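Wipe the white shelves before you put anything back on them. I use a soft cloth, warm water and one drop of dish soap, then a dry cloth. On a glossy panel the streaks show very fast - so dry it right away. 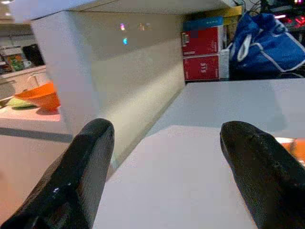
White shelf, with the red boxes and the blue bag behind.

Boxes can stay stacked, but big bags I prefer to hang, if you have a strong hook.

For tables the rule is similar. Small smudges on a light top go away with a damp cloth, and you should wipe toward yourself.

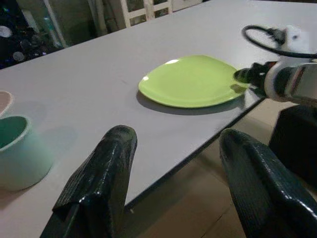
Prusutley, November

A plate so close to the front edge, like this green one, should be moved to the middle before you start wiping. My neighbor Zubaida Tarar lost two good plates this way.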